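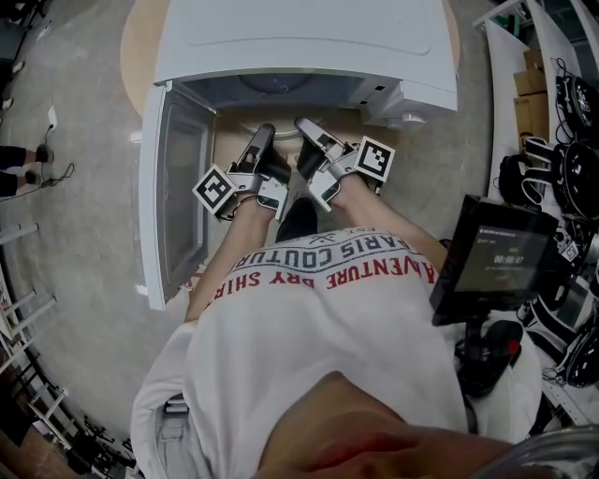 A front-loading machine with the door open.

Most of the complaints that reach Zoriana Nechyporuk's desk concern towels. She has tested household textiles at Cellatex for 56 months, and the usual report is that a towel has gone stiff or has stopped absorbing water. The owner generally blames the fabric.

"In most cases the cotton is fine," she says. "What we measure is residue. It is detergent that was never rinsed out, plus minerals from the water, plus softener on top of both."

Her group's latest round of tests covered 517 towels sent in by households in the Kitunlow district, where the water is hard. Each was weighed, washed without detergent, dried and weighed again. The difference gives a rough figure for what the fibers were holding. Nechyporuk considers the method crude but repeatable.

"You can do a version of it at home. Run a clean towel with no detergent and stop the machine partway through. If there is foam on the glass, you have been overdosing."

Her own dose for a normal load in soft water is two tablespoons of liquid. Hard water needs more, and she refers people to the chart on the package, with the caution that the lines inside a measuring cap are often difficult to read. She doesn't use fabric softener on towels at all. "It coats the loops. The towel feels better in the hand and works worse on skin."

Vinh Lâm, who runs the drying tests, puts more weight on loading. A drum packed to the top leaves no room for the load to drop, and rinse water passes around it. He fills to three-quarters and shakes each towel out before it goes in the dryer.

On vinegar, the two disagree. Lâm adds half a cup to the rinse every few weeks at home. Nechyporuk would not, citing the rubber door seal. "I have seen seals go soft. I can't prove it was the vinegar, but a second rinse costs less than a seal."

The next round of tests will cover bed linen. Samples are being accepted through next April.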